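Apprendre à un bras à ranger les couverts : notre méthode de démonstration par téléopération

Publié le sam. 24 avril par Kusum Katiyar, rubrique Ateliers

Quand nous avons ouvert l'atelier Puso, tout le monde voulait commencer par plier du linge ou verser du thé. Je comprends très bien l'envie (j'ai eu la même !), mais je vous propose de débuter, comme nous, par un bac à couverts. C'est une tâche que chacun connaît, le matériel tient dans un sac, et l'on y apprend presque tout ce qu'il faut savoir pour montrer un geste à un robot : saisir un objet mince, le lever, l'orienter, le poser au bon endroit et recommencer sans s'énerver.

Il vous faudra un bac compartimenté, quelques cuillères, fourchettes et couteaux, en métal et en plastique si vous en avez, deux bras suiveurs et leurs bras de commande. Prévoyez aussi une bonne chaise. Vous allez rester assis longtemps.

1. Écrire la règle avant de toucher aux commandes

Décidez où va chaque type de couvert et écrivez-le sur une feuille posée à côté de vous. Cela paraît scolaire, je sais bien, mais au bout d'une heure on finit par mettre une fourchette chez les cuillères, et le robot apprendra votre distraction avec la même application que le reste. Si vous changez de règle, ouvrez un nouveau dossier d'enregistrement et gardez l'ancien à part.

2. Préparer la table

Calez le bac contre un repère, puis répartissez les couverts à portée des pinces en laissant la place d'un doigt entre deux manches. Pour les vingt premiers essais, gardez-les bien parallèles. Ensuite seulement, tournez-en un, rapprochez-en deux, déplacez légèrement le bac. La variété doit venir petit à petit, sinon c'est l'opérateur qui se décourage le premier.

3. Saisir, lever, marquer l'arrêt

Approchez la pince grande ouverte, doigts de part et d'autre du manche, et descendez doucement. Fermez, levez, attendez une petite seconde, puis partez vers le bac. Cette pause est précieuse au moment de découper les séquences. Les couteaux en plastique demandent plus de patience que les autres : ils sont légers et filent de côté dès que l'on ferme trop vite. 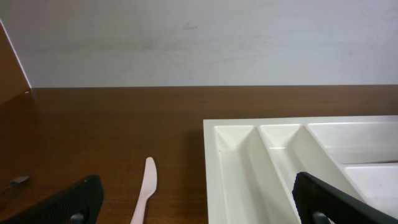
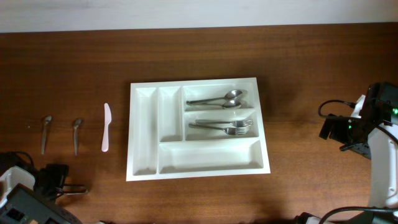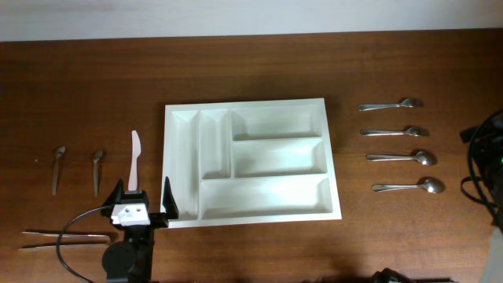 Vues de table et vues de poignet, avec le même bac blanc.

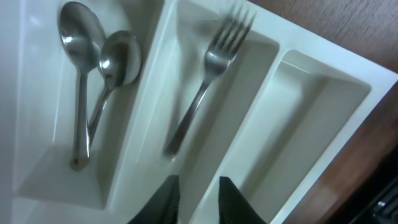
Chun-yin Lui nous a écrit qu'à Gavside on a fini par supprimer la pause après la levée, parce que le bras avait pris l'habitude de s'arrêter même au milieu du trajet, et qu'il vaut mieux, selon lui, ralentir franchement sans jamais s'immobiliser. Je trouve la remarque très juste pour les longues séries. Avec des débutants, je garde tout de même l'arrêt les premiers jours, le temps que la main se fasse aux commandes, puis je le raccourcis jusqu'à le faire disparaître.

4. Poser sans lâcher de haut

Amenez le couvert au-dessus de son compartiment, alignez-le avec les parois, descendez jusqu'à sentir que vous y êtes presque, et ouvrez. Lâcher de haut fonctionne une fois sur deux et donne des démonstrations dont on ne sait que faire. Si le manche reste en travers d'une paroi, reprenez-le calmement et corrigez : une reprise propre s'enregistre très bien, et le robot en aura besoin un jour ou l'autre. Une reprise en panique, on l'efface.

Pensez aussi à regarder l'image du poignet pendant la descente, et pas seulement la table. De votre chaise, un doigt de pince peut vous cacher tout le bord du bac, alors que la petite caméra vous montrera sans peine où vous en êtes.

5. Trier le soir même

Chez nous, la première campagne a donné 700 démonstrations, et nous avons eu la mauvaise idée de remettre le tri à plus tard. Ne faites pas cela ! Relisez vos essais le jour même, tant que vous vous souvenez de ce que vous vouliez faire. Je note trois choses dans le cahier : réussi, repris ou à jeter, et j'ajoute un mot quand quelque chose m'a gênée, un câble qui tire, un reflet, un manche trop près du bord.

6. Premier essai en autonomie

Remettez la table exactement dans la disposition la plus simple et laissez faire le bras, une main près de l'arrêt d'urgence. À notre premier passage, 19 couverts ont trouvé leur place avant que nous devions intervenir, et j'avoue que nous avons applaudi. Quand le bras hésite toujours au même endroit, retournez enregistrer une petite série consacrée à ce seul passage avant d'accuser les réglages.

Le prochain atelier, en mai, portera sur les deux bras ensemble, avec passage d'un objet de l'un à l'autre. Apportez vos couverts dépareillés, nous en manquons toujours.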